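Segunda vuelta a Clarkska

30 de mayo de 2018

Terminé Clarkska en febrero, con prisas y casi siempre de noche, y dije en este blog que me había parecido un juego correcto con un final flojo. Después he vuelto a jugarlo entero, esta vez sin mirar el reloj, y quiero corregir parte de lo que escribí. El final me sigue pareciendo flojo. Lo demás es bastante mejor de lo que recordaba.

Para quien no lo conozca: Clarkska es un juego de gestión y exploración en el que llevas una estación de ferrocarril en una comarca minera que se va quedando sin gente. Lo hizo un estudio pequeño, Womau, y hasta donde yo sé es su primer juego comercial. Antes habían publicado un prototipo gratuito, Cakorport, que iba de un puerto y que compartía la mitad de las ideas. Lo jugué en su día y me aburrió a la media hora. Si alguien lo probó y salió escaldado, Clarkska no tiene ese ritmo.

La partida se divide en trece jornadas. En cada una llegan trenes, bajan viajeros, hay que decidir qué mercancía se descarga primero y qué se queda en el andén. El tiempo corre, pero corre despacio, y casi todo lo que sale mal se puede arreglar en la jornada siguiente pagando un poco más. Al caer la tarde se cierra la taquilla y puedes salir a caminar por el pueblo. Esa segunda mitad es la que yo me salté casi por completo la primera vez. Iba de la taquilla a la cama.

Fue un error mío, aunque el juego tiene su parte de culpa. En la primera jornada te deja salir y no hay nada que hacer: dos casas abiertas, un bar con el dueño de espaldas y un camino cortado. Uno aprende que pasear no sirve y no vuelve a probar. En la cuarta jornada el camino se abre sin aviso ninguno. Quien no vuelva por allí se pierde la cantera, el cementerio y toda la historia de la familia Brandão, que ocupa por lo menos un tercio del texto del juego.

Los Brandão son los dueños del aserradero. En la partida principal solo aparecen como un nombre en los albaranes: tantos vagones de madera para Brandão, tanto carbón que devolver. Si no paseas, son un cliente que paga tarde. Si paseas, te vas enterando de que el padre lleva tiempo sin bajar al pueblo, de que los hermanos no se hablan y de que uno de ellos está vendiendo la maquinaria por piezas, en los mismos vagones que tú despachas por la mañana. Cuando lo entiendes, los albaranes se leen de otra manera. En la jornada nueve me encontré parando un tren para abrir una caja que en mi primera partida había dejado pasar sin mirarla.

Eso es lo que mejor hace Clarkska. No te pone una ventana que diga que has descubierto algo. Te da dos papeles que no cuadran y te deja a ti con ellos.

La gestión también me ha gustado más. En febrero me quejé de que el tablón de horarios era confuso, y lo mantengo en parte. Los colores se parecen demasiado entre sí, y la letra, en un monitor pequeño, es un suplicio. Pero el sistema que hay debajo está bien pensado. Cada tren tiene una prioridad y una paciencia, y la paciencia no es la del maquinista, es la de quien espera la mercancía al otro lado de la línea. Si retrasas el correo, las cartas llegan con respuestas más secas. Si retrasas el pan, sube el precio en el bar. Son detalles menores que apenas afectan al resultado final, y aun así me hacían pensármelo.

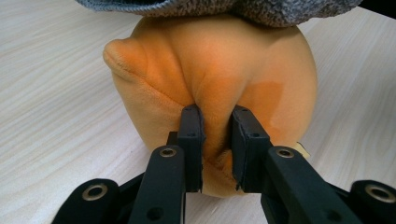

El dinero, en cambio, está mal ajustado. A partir de la jornada siete me sobraba. Llegué al final con más de 3000 monedas sin gastar y sin nada en qué gastarlas, porque las mejoras de la estación se acaban pronto: el tejado, la segunda vía, la lámpara del andén y poco más. He leído a gente que juega en difícil y dice que allí sí aprieta. Puede ser. En normal, la segunda mitad del juego no te obliga a elegir nada por dinero, y es una lástima en un juego que trata de un sitio arruinado. Se supone que el pueblo se está muriendo y tú eres el hombre más rico de la comarca.

Manju Pal me dejó un comentario en la entrada anterior en el que decía que eso se corrige solo si pagas los sueldos atrasados de los mozos, una opción escondida en el libro de cuentas. Lo he comprobado. Existe, está en la última página del libro y se lleva una buena parte del sobrante. También cambia un par de diálogos y hace que uno de los mozos se quede en la jornada doce en vez de coger el tren. No tenía ni idea. Le doy las gracias, y apunto que una opción así debería poder encontrarse sin ayuda.

La música me pasó desapercibida la primera vez y ahora la tengo en el teléfono. Son piezas cortas de acordeón y piano que entran cuando sale un tren y se cortan cuando dobla la curva. La firma Abhishek Rawat, cuyo nombre no me sonaba de nada. En los créditos figura también como responsable del sonido, y tiene mérito: cada locomotora suena distinta, y hacia la mitad de la partida yo ya sabía cuál llegaba antes de verla en el tablón. En un juego donde el tablón se lee mal, eso ayuda bastante.

Los controles son otro asunto. He jugado esta vuelta con mando y no lo recomiendo. El cursor se mueve a saltos entre las casillas y para pasar del andén al almacén hay que dar una vuelta entera por los menús. Con ratón es inmediato. Con mando, además, el botón de cancelar es el mismo que el de despachar tren si tienes abierto el libro de cuentas, y así mandé a la capital un vagón vacío y dejé en el andén las medicinas del pueblo. Volví a cargar la partida. El guardado es automático al empezar cada jornada, de modo que perdí casi una hora.

En cuanto a fallos, he visto pocos. Una vez un viajero se quedó andando contra la pared de la sala de espera durante toda una tarde. Otra vez se me duplicó un albarán y cobré dos veces el mismo carbón. El texto en español está bien traducido, con alguna frase que se sale del recuadro en las cartas más largas. Hay un «andén» que en un menú aparece como «plataforma» y supongo que se les escapó.

Ahora el final. Aviso de que cuento algo, sin entrar en lo gordo.

En la última jornada la compañía cierra la línea. Eso se sabe desde el principio, lo pone en la primera carta. Lo que no se sabe es quién se sube al último tren, y el juego lleva horas haciéndote creer que depende de ti. Pues depende muy poco. He comparado mis dos partidas y, habiendo hecho cosas muy distintas, se van casi los mismos. Cambia el mozo que decía antes, cambia el menor de los Brandão si abriste la caja, y ya está. La dueña del bar se marcha siempre, hayas hecho lo que hayas hecho con el precio del pan. La maestra se queda siempre.

Entiendo que quieran contar que un jefe de estación no decide el destino de una comarca. Lo entendería mejor si durante doce jornadas no me hubieran enseñado un marcador de arraigo junto al nombre de cada vecino. El marcador sube y baja, hace un ruidito, y en la última noche no sirve para nada. Yo lo habría quitado. Sin ese marcador el final me parecería triste y coherente. Con él parece que faltó tiempo para terminarlo.

La escena en sí está bien. Apagas las luces de la estación una por una, en el orden que quieras, y puedes quedarte sentado en el banco todo el rato que te apetezca antes de cerrar la puerta. Yo me quedé un buen rato. Suena la pieza larga de Rawat, la única que no se corta.

Sobre la duración: la primera partida me llevó una semana de ratos sueltos, y esta, paseando y leyendo todo, bastante más. Creo que la buena es la segunda, y si alguien va a jugarlo una sola vez le diría que salga a caminar todas las tardes aunque el pueblo parezca vacío, que lea los albaranes enteros y que juegue con ratón. En difícil no puedo opinar.

Dicen en Womau que están preparando un parche para el tablón de horarios, con letra más grande y otros colores. No han dicho nada del mando. Si lo sacan pronto lo probaré en una partida corta y lo contaré por aquí. Mientras tanto he vuelto a instalar Cakorport, a ver si también con ese me equivoqué. Llevo veinte minutos y estoy descargando sardinas.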